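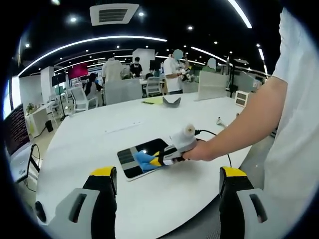

Lalton have played rugby on the same sloping field for as long as anyone in town can remember, and until this season they had never finished higher than fourth. Then came the spring, and a run of games so good that people started turning up an hour early to get a spot along the rail. I went to see them four times, which is three more than I had planned! The club is a homemade sort of operation, and most of what keeps it going is small, plain work with whatever is within reach, the kind of job where you press a bright blue cloth against a flat black tray on a white table and then move on to the next thing. On the field it looks much the same. They tackle, they get up, they tackle again, and somewhere in the third or fourth wave the other side drops the ball.

The man behind it is Abdelkrim Tawfik, who took over as head coach two seasons ago after a long playing career as a flanker at Kitine. He is a big, soft-voiced fellow who watches games standing up, hands in his jacket, hardly shouting at all. What he does do is talk to his players after every session, one at a time, sometimes for so long that the lights over the parking lot have gone off before the last of them gets home.

"I had coaches who only spoke to me when I messed up," he told me. "I would play scared for weeks. You can't pass well when you're scared. Your hands get hard."

His Lalton team passes beautifully. The backs stand flatter than any I have seen at this level, nearly on top of the defense, and they get the ball away so late that you wince on their behalf. It goes wrong now and then – the opening game at Konia was a mess, with three interceptions and a loss by 19 – but Tawfik never told them to stand deeper. He gave them the same plan the next week and the week after that, and by the middle of January it had begun to click. 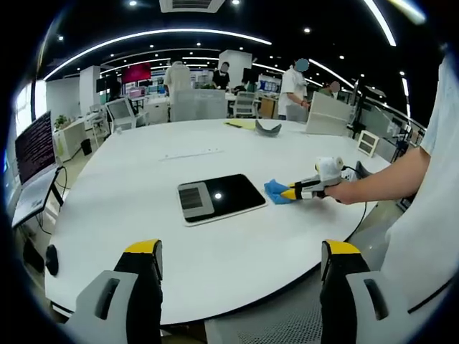
A round white table, a blue cloth and a job in progress.

The game everyone still talks about is the home match against Lougher. Lougher arrived unbeaten, with a pack that had been flattening people since the fall, and 900 people squeezed in around the field to watch. It rained all morning and quit just before kickoff. For the first 40 minutes Lalton were shoved backward at every scrum and somehow went in only six points down, thanks to their fullback, who caught everything that came out of the sky.

The second half was the best rugby I have watched in years. Lalton stopped trying to win the scrums and simply got the ball out of them as fast as they could. One channel, one pass, gone. The big Lougher forwards had to turn and chase, then turn and chase again, and by the last quarter you could see them with their hands on their knees whenever there was a break in play. The winning try began inside Lalton's own 22, with a tap penalty that half the team didn't seem to be expecting, and went through seven pairs of hands before the left wing dived in at the corner. The noise! A man next to me threw his hat and had to climb over the rail to get it back.

They made 241 tackles in that match, a club record, and Tawfik has the number written on a strip of tape inside the locker room door. He likes it more than the score. The hooker, who made more of them than anyone, has asked for the tape to be moved somewhere he doesn't have to look at it while his shoulder heals.

Success brings its own troubles, of course. Two of the backs have had calls from bigger clubs, and the bench is thin enough that one bad Sunday could undo a lot of good work. The second team has folded for now, so the younger players are getting their minutes in training games against the starters, who do not go easy on them. Fifty kids come to the junior sessions these days, though, and a good number of them stand very flat and pass very late.

Lalton go back to Kitine next for the first round of the playoffs. Tawfik's old jersey is still on the clubhouse wall there, and he says he'll be walking in by the side door.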